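El día en que la pinza apretó de más

Una historia sobre robots, vasos que se escapan y botones rojos, para leer con calma (y si puede ser, con la merienda al lado) 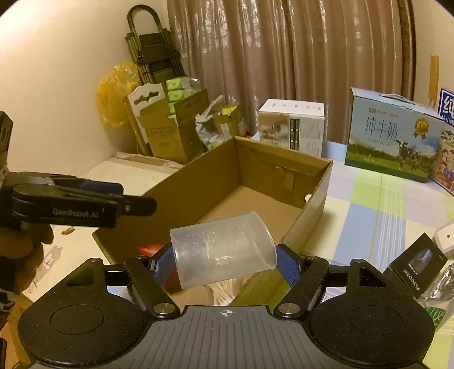

¿Cuánto hay que apretar un vaso?

Antes de seguir leyendo, ve a buscar un vaso de plástico. Te espero. ¿Ya lo tienes? Pues ahora levántalo con dos dedos nada más, el pulgar y el índice, y fíjate en lo que hace tu mano. Seguro que no has tenido que pensar: «voy a apretar un poquito, ahora un poquito más, ya está». Tu mano lo ha hecho sola, porque lleva practicando desde que eras un bebé y tirabas la cuchara al suelo una y otra vez (pregunta en casa, ya verás cómo se acuerdan).

A una pinza no le pasa lo mismo. Una pinza tiene dos dedos que se abren y se cierran, y a veces, en la parte de dentro, unas almohadillas con relieve, como las azules que sujetan el vaso medidor. El relieve ayuda a que las cosas no resbalen, igual que el dibujo de la suela de tus zapatillas. Pero las almohadillas no saben qué es un vaso, ni que se puede doblar. Eso hay que enseñárselo.

Lo que pasó en el taller de Pilatitz

En el taller de Pilatitz trabajan Randi Vik y Mohsin Ansari, y con ellos trabaja también un brazo robot que se llama Radu. El trabajo de Radu parece facilísimo: coger un vaso medidor, llevarlo hasta una caja de cartón y dejarlo allí. Lo había hecho ya 1000 veces, y Randi le había dibujado una estrella en la base para celebrarlo.

Pues bien, una mañana de septiembre, Radu cogió el vaso como siempre, lo levantó, y a medio camino... ¡plop! El vaso salió disparado hacia un lado, igual que una pepita de sandía cuando la aprietas entre los dedos, y fue rodando hasta debajo de un armario. Y lo más curioso es que Radu no se enteró. Siguió su camino muy serio hasta la caja, abrió los dedos, soltó un puñado de aire y volvió a por otro vaso.

Mohsin se rio un buen rato. Después dejó de reírse, porque con el vaso siguiente Radu cerró los dedos todavía más, y se oyó un crac.

Buscando la avería

Cuando un robot hace algo raro hay que portarse como un detective, y lo primero que hace una buena detective, que en este caso era Randi, es parar la máquina. Apretó el botón rojo de emergencia, que es grande y redondo para que se encuentre enseguida, y Radu se quedó quieto. Luego lo desconectó y se puso a mirar.

Miró primero los tornillos de los dedos, porque si un tornillo se afloja el dedo baila. Estaban bien. Miró después las almohadillas, y tampoco tenían nada malo. Entonces abrió el cuaderno del robot, una lista larguísima donde Radu apunta todo lo que hace y lo que nota, y en la línea 1513 encontró la pista. Ahí decía que el sensor de fuerza, la pieza que mide cuánto aprietan los dedos, marcaba cero. ¡Cero, con el vaso bien agarrado!

Un cablecito se había soltado. Radu creía que no estaba apretando nada, así que apretaba más, y más, y un poco más todavía. Imagínate que se te duerme la mano y tienes que sujetar un huevo: como no lo notas, o se te cae o acabas con tortilla.

Cómo lo arreglaron

Conectar el cable les llevó 7 minutos, contando los que tardó Mohsin en encontrar el destornillador pequeño. Pero Randi no quería que volviera a pasar, y añadieron dos reglas nuevas al programa:

Si el sensor marca cero cuando los dedos ya se han cerrado sobre algo, Radu se para y enciende una luz amarilla.

Aunque el sensor diga lo que diga, los dedos nunca aprietan por encima de un límite.

Eso segundo se llama límite de fuerza, y lo llevan muchos robots que trabajan cerca de personas. Las puertas de algunos ascensores hacen algo parecido: si notan que hay algo en medio, se vuelven a abrir.

Para probar las reglas, Mohsin soltó el cable a propósito (¡con los dedos bien lejos de la pinza!). Radu se cerró sobre el vaso, se paró y encendió la luz. El vaso quedó enterito. Lo repitieron unas 180 veces, que es aburridísimo, pero así se prueban las cosas de seguridad.

Si alguna vez estás cerca de un robot

Puede que en tu cole haya uno, o que vayas a ver alguno a un museo. Quédate detrás de la línea del suelo, si la hay, y no metas los dedos entre las pinzas aunque parezca que el robot está parado: a lo mejor solo está esperando su turno. Pregunta dónde está el botón rojo. Y si se le cae algo, no lo recojas tú; avisa a una persona mayor, que primero parará la máquina.

Para probar en casa

Ponte unas manoplas de cocina bien gordas e intenta pasar un vaso de plástico vacío de un lado a otro de la mesa. Después prueba con una uva, y luego con una galleta. ¿Cuál has aplastado? Con las manoplas notas mucho menos, un poco como Radu con el cable suelto. Las galletas rotas, por cierto, también se pueden comer.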